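Ticket 300: Members in Tarkwood ward do not receive the branch mailing
Opened by: Remo Gasser, membership desk, Grotstead Residents' Party
Opened: 10 April 2024
Status: waiting for reply from Clesar

Problem

When I send the campaign newsletter to the Tarkwood ward list, only a part of the members get it. The list has 62 names. The sending report says 59 were delivered, but four of these people have told me by telephone that nothing came, also not in the spam folder. The other wards have no such problem.

What I have tried

1. I sent a test to my own address. It arrived after two minutes.
2. I compared the Tarkwood list with the paper membership forms. Two addresses had a typing mistake and I corrected them. One member has left the party in March and I removed her.
3. I sent again to the four people only. Same result: the report says delivered, they have nothing.
4. I asked them which mail provider they use. All four have an address with Aryee.

Reply from Clesar support

Please check if the sender address is the same as the one you registered with us. Please also attach the newsletter as it was sent.

My answer

The sender address was changed in March, when the branch got its new name. I did not know that it must be registered again. The text of the newsletter (canvassing dates, candidate selection meeting) I have pasted in the other field.

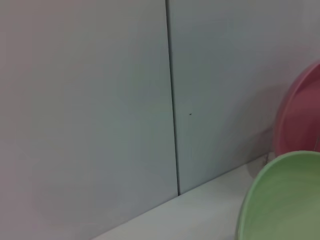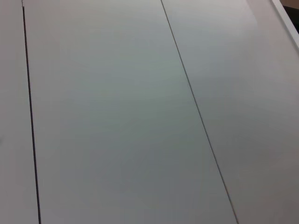

I have now registered the new sender address, and the page shows it as "pending". Can you please tell me how long this takes? The notice for the selection meeting must go to all members in good time, otherwise our rules say the vote can be challenged. Until I hear from you I will send the Tarkwood notices by post to the four members concerned.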